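Robots and chores: the questions I get most

I run a small repair and refurb shop called Jostar, and I write about automation on the side, so my inbox is a funny mix. I've pulled the repeat questions together and I'll add more as they come in.

Can a robot do my laundry yet?
Parts of it, slowly. Folding a towel laid out flat is fine. A heap of mixed clothes straight from the dryer is still hard, and a fitted sheet beats me too, so I'm not going to be mean about it.

What about the dishes?
You own a dishwasher, right? That's a robot as far as I'm concerned! Loading it is the tricky bit – wet glasses, odd shapes, forks stuck together.

Didn't you buy a robot vacuum ages ago?
In 2015, yes. It still runs, and it still gets stuck under the same Bellini armchair. I love it anyway.

Is the Cloketti window cleaner worth it?
I had one on loan for a month. It did the middle of the glass well and left the corners to me. If you have big plain windows, go for it. If yours are small and old like mine, keep the squeegee.

Would you pay $500 for a kitchen gadget that only chops?
No. I have a knife.

Are shop jobs easier than house jobs?
Some are, because you can bolt things down and put parts in the same spot every time. My kitchen has never had anything in the same spot twice.

So could a robot take apart an old PC?
This is my favorite one, because it's my own trade. Getting a memory stick out is two latches and a straight pull for me, but there isn't much space for fingers of any kind, and the cables love to wander into the way.
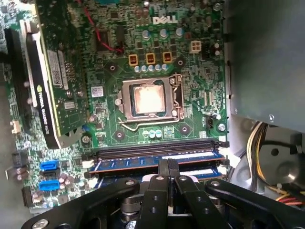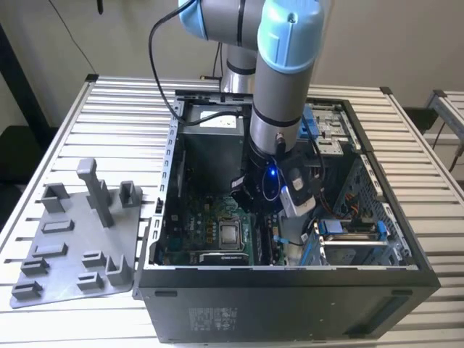
I'd trust a machine with screws and memory before I'd trust it with ribbon cables or a brittle plastic clip. Those I do by feel, and I still break 2 or 3 clips in a bad week.

Will you be replaced, then?
Ask me in ten years. For now I'd happily hand over the boring half and keep the puzzles for myself.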